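Rewriting the grasp tracker (and what it cost me in coffee)

Last updated: May 2018

I promised a few of you that I'd write up the control software side of things before summer, and then April got away from me completely. So pour yourself something, because I'm going to ramble.

For those just joining, the project is called Henare, and it's the piece of our stack that decides where the fingers should be from one moment to the next. It sits between the planner, Zerkico, which thinks in terms of whole paths, and the low-level joint controllers, which don't think at all and are very happy that way. Most of the trouble I've had this year lives in that middle layer. The planner says "go there and hold on to that," and it's up to Henare to work out what holding on means when the thing being held is long and skinny and only touches the fingers over a tiny patch.

Long and skinny objects have eaten most of my spring! With a block you can be off by a fair bit and the grasp still makes sense. With a rod, a small error in angle down at the fingers turns into a big error up at the far end, and the far end is usually the bit you care about. My old code assumed that whatever was in the gripper pointed straight along the approach direction. It was one line, I wrote it in an afternoon, and I have been paying for it ever since.

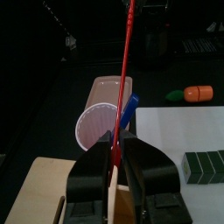

Red rod between the fingers, with a slight tilt to it. The cup and the blue marker right behind it are what the segmenter has to tell apart from it.

So the new version estimates the tilt from the wrist camera. I fit a line to the part of the rod above the fingertips and feed that angle into the tool frame, so the planner now knows about the whole object and can keep the top end from sweeping through other things on the table. The fitting itself is nothing fancy (I tried fancy, and fancy was slower and grumpier). What took the time was deciding which pixels belonged to the rod in the first place. Anything that crosses behind it at an angle wants to be included, and a marker leaning the wrong way can drag the line off by more than I'd like to admit.

I labeled 423 wrist images by hand to get a feel for where it failed. I don't recommend this as a hobby, but I did learn a great deal, and I got through a whole audiobook about lighthouses.

The second half of the work was on the two-arm side, and there I owe a big thank-you to Martti Salminen, who went through my collision code line by line and was very kind about it. The old checker treated each arm as a chain of capsules and stopped at the fingertips. Whatever the arm was holding or touching simply didn't exist. Martti suggested attaching a rough shape to the gripper as soon as contact is declared, and letting it go again when the fingers open, and I grumbled for two days and then did precisely that.

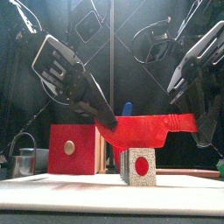
Left fingers at the rim of the dustpan, right arm over toward the handle end. Plenty of small stuff underneath to plan around.

A dustpan is a wonderful test object, by the way. It's wide at one end and narrow at the other, so a single bounding box is a terrible fit and wastes a ton of free space around the handle. I now use two boxes, one for the scoop and one for the handle, and the planner finds paths it used to give up on. The price is that the checker has more pairs to go through on every cycle. I moved the pair filtering into a little library called Skernden, which I'd originally written for something else entirely, and that bought most of the time back.

Then there's the question of grip confidence. I log 1596 samples per grasp attempt, mostly finger position and motor effort, and for ages I only looked at the last one. Silly! The shape of the curve as the fingers close tells you a lot more than where it ends up, especially on something with a smooth shaft that can rotate between the pads without the fingers moving at all. 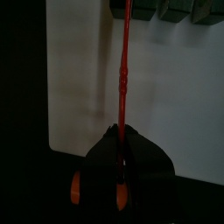
Nearly upright in the grip, orange pads showing on both sides. The beaded section gives the line fit some extra width to argue with.

Those ridges turned into their own small adventure. My edge finder liked the bulges far too much and would happily hang its estimate on them. I ended up taking the midpoint between the left and right edges at each row and fitting through those, which makes the bumps mostly cancel, and I felt very clever until I found the same trick in my own notes from the Venau days. Oh well. At least past me and present me agree on something.

Still on the list: 4 open tickets on the tool frame update, the worst of which is that the angle estimate can jump when the camera loses the top of the rod. I have a filter half written that should smooth it out, and I'll post the code once it's fit to be seen. If you've dealt with this on your own setup, please leave a comment, I'd love to hear how you handled it.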